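Vurneck handheld gripper pair: a month of wearing them to work

I came to these the way I suspect most people will, which is that our arm kept failing at picking things up off the floor and Eugénie Renaud said we needed more examples, and better ones. We'd been teleoperating the arm up to then. It's slow, everybody hates it, and after an afternoon of it you've got a handful of usable runs and a sore neck. So in September we bought the Vurneck pair, and I've had them in my hands most working days for the past month.

The idea will be familiar if you've used anything like this. You hold a gripper in each hand, wear the camera on your head, and do the job yourself. The software works out where each hand went from the marker cubes, and the learning end gets your video and your hand paths together. No arm needed until you're ready to test.

Setup was easier than I'd feared. The cubes came already mounted, and the calibration is a matter of waving each hand about slowly until the tone changes. I did botch it the first time by having the cubes swapped left for right in the settings, and the replay had my hands crossing through each other like a bad magic act. There's no warning for that! There really should be.

I do most of my recording sitting down, in the office after the others have gone home. Each session begins from the same rest position, grippers open and pointing at the floor, and you hold it for a couple of seconds so the tracker can settle. I thought this was fussy at first, but the runs where I skipped it were the ones I ended up throwing out.

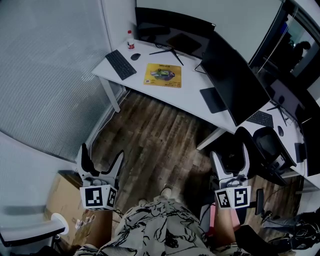
Rest position from the head camera, both grippers open and the marker cubes in view.

Comfort next. The balance is good and I can go for 40 minutes before my wrists start to complain. The fingers open wide enough for anything I'd normally grab off a desk, and the pads hold on nicely to smooth things like bottles and mice. Flat things are another story. Paper, a thin cable lying on the floor, a coin (forget the coin). You learn to slide the item to an edge first, and then of course the arm learns to do that too, so be careful what habits you teach it. Mine now drags everything to the edge of the table before picking it up, even a mug, and that one's entirely my fault.

Tracking is the best part. In decent light I lose very few runs. It gets worse when a hand turns far enough that the camera can't see a cube face properly, or when you look away from what you're doing, and it took me a good week to stop glancing up at the clock. Eugénie is much better at keeping her head still than I am and her keep rate shows it: out of her last 80 runs she binned 2. I was closer to binning one in five until I slowed down.

The recording software, Brullex, I like less. Starting and stopping is done with a long squeeze on the left hand, and I've ended more than one good run by gripping something too firmly. The labelling page forgets the last task name you typed, every single time. Exports are fine, if slow, and we haven't had a file go bad yet.

For comparison, we borrowed a Jovstead set for a few days before buying. It's lighter and the trigger has a nicer feel, but the fingers flexed sideways under any sort of load, and the arm copied the wobble faithfully. The Wanigasekara kit was on our list as well, but it only came as a single hand when we asked, and half our tasks need two.

Did it help the arm? Yes, I'd say so. We trained on some 70 minutes of kept footage for the floor pick-up task and it's gone from embarrassing to mostly reliable, as long as the object is roughly where I'd have put it. Move it under a desk and we're back to square one, so that's what I'm recording next, on my knees, with a cushion.

Four stars from me. It'd be four and a half if they moved the stop control off the squeeze. If you buy a pair, get the spare pads in the same order, as shipping on them alone cost me more than the pads did.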